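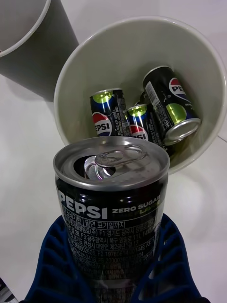

Pepsi zero, latinha ainda fechada

Gente, post corrido pq tô saindo. Larguei o açúcar em fevereiro. Quer dizer, tentei. Café sem nada foi a pior parte, uma semana de cara feia. Depois acostuma, ou cansa de reclamar, sei lá.

O Bautista Medina, do trabalho, me passou uma planilha pra anotar tudo. Durei 30 linhas. Mas serviu: descobri que o iogurte "natural" que eu comprava na Drutstead era quase sobremesa. Troquei. O novo é azedo, com banana vai. 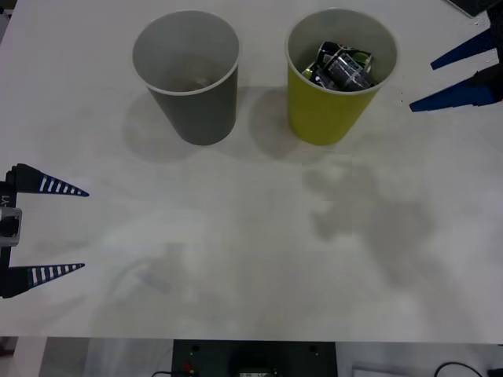 E dá pra comer fruta à vontade?
Eu como, duas ou três por dia, inteira. Suco é que cortei.

Sono melhorou um pouco. Peso quase nada, e nem era a ideia. Domindo passado teve bolo da minha tia e comi dois pedaços, sem culpa nenhuma. De cenoura, com aquela casquinha de chocolate que quebra!!

Semana que vem quero testar granola feita em casa, aveia, castanha, canela, só isso. Se alguém tiver receita que não fique mole no pote manda aí nos comentarios. Fui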